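Folding a fitted sheet when the elastic goes all the way around

I bought a printed fitted sheet from Vanhove for the guest bed and I can't get it to fold flat. My old one only had elastic at the corners. With this one every edge pulls in and I end up rolling it into a ball. The closet shelf is narrow, so a ball doesn't work. Any method that doesn't need two people?

Liesbeth Jansen
Osham

Posted by illby_home
Use a table, not the bed. Put your hands in two corners, tuck one into the other, then do the same with the other pair. Lay it down and fold the elastic side in toward the middle — it won't be neat, but it will be covered. After that, fold in thirds.

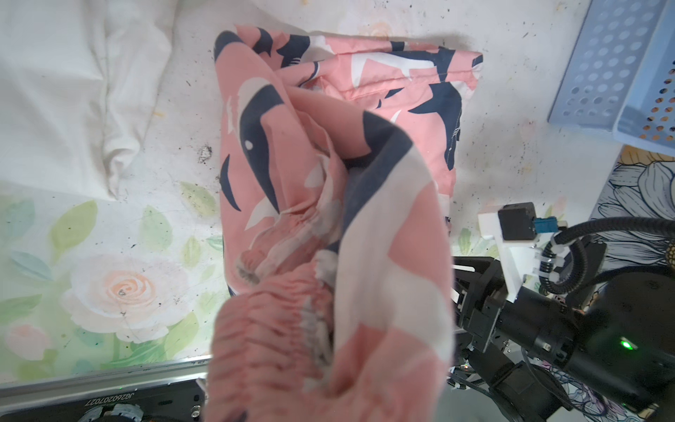 Pink and navy print, with the gathered edge still to be tucked in.

Posted by clullex4
I just put mine inside the pillowcase. Takes up the same space.

Posted by mo_107
Second the table. Smooth it with your forearm between folds. Mine still comes out thicker on one side, but it fits the shelf.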